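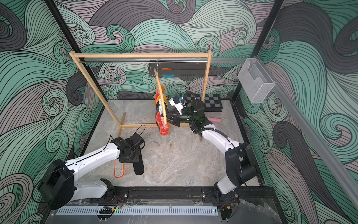 Timber rack, metal rail, wave wallpaper.

Norkow Swap Room: questions we get asked

Written in a hurry by Kirsty, updated in March. If something's missing, ask at the desk.

How does it work?
Bring stuff, get points, spend points on other people's stuff. No cash for items. Points go on your card, card number goes on the sheet. Lost your card? Tell Olesia Bilyk, she can look you up by surname.

Do I need to join?
Yes. £7 a year, covers the whole household. Kids don't need their own card. You can have one visit without joining, just to look, but you can't take anything home.

When are you open?
Mornings from 10, shut at 2. Drop-offs stop half an hour before that. Please don't leave bags on the step overnight, foxes get them and then we get the phone calls.

What can I bring?
Clothes, shoes, coats, books, board games, jigsaws, kitchen things, small tools, camping bits, wool, fabric. Clean and working. Jigsaws with a piece missing are fine if you write it on the box. Chess sets, ditto.

What can't I bring?
Car seats, cycle helmets, duvets, anything with a gas canister, medicines, knives, mattresses. Used climbing rope also a no, we can't tell how old it is or what it's been through. Washing line, tow rope, craft cord all OK. Tie it up in a bundle please, loose rope gets everwhere.
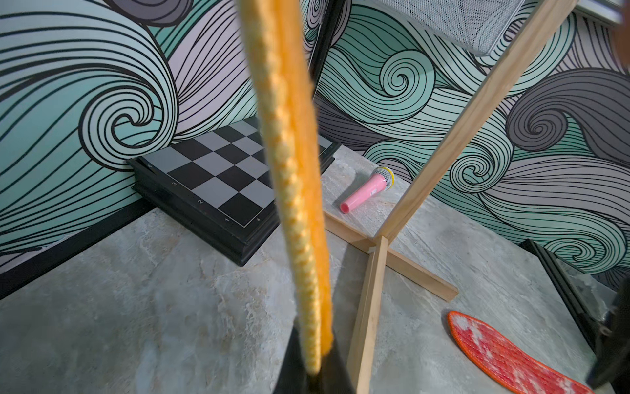 How are points worked out?
Chart on the wall by the desk. Rough idea: paperback 1 point, jumper 4, winter coat 12, board game 5. Jean Leckie has the final say and she's heard all the arguments. Things with a label still on get a bit more. Sets get more than the bits on their own.

Do points run out?
After 90 days if you haven't used your card at all. Any visit resets it, even if you only drop off a single book. If you've been ill or away let us know and we'll put them back.

Can I reserve something?
No. Sorry. Tried it in the old place, ended up with a cupboard full of things with names on.

Can I send someone else with my card?
Fine, as long as they know the surname on it.

Do you take shoes and insoles?
Shoes yes, tied in pairs. Boots too. Slippers only if never worn. Insoles same rule as slippers: unworn, and both of them together. Size written on a bit of tape helps a lot, fuzzy ones especially as the size never seems to be printed anywhere. They go in the basket under the scarves, not with the shoes. 2 points a pair.

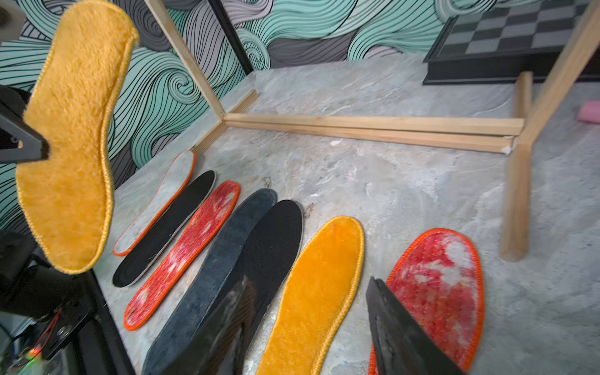

Golden-yellow insole, fuzzy, braided binding round the edge.

What happens to things that don't go?
Six weeks out, then they're moved on. Textiles to the recycler, books to the hospital trolley, odd bits to Ryota Tamura for his repair evenings. We don't give things back once pointed, so please be sure.

Can you collect from my house?
Only large lots, only in town. Ask for Zhuoran Li. There's a wait, longer in spring when everbody clears out at once.

Is there parking?
Two bays round the back, shared with the dentist. Bus stop opposite. Bikes against the railings.

I took something home and it doesn't work
Bring it back within a fortnight with your card and we'll refund the points. Electricals are tested before they go out, but things get past us.

How many members are there?
541 at last count. It does get busy, go early if you're after kids' coats.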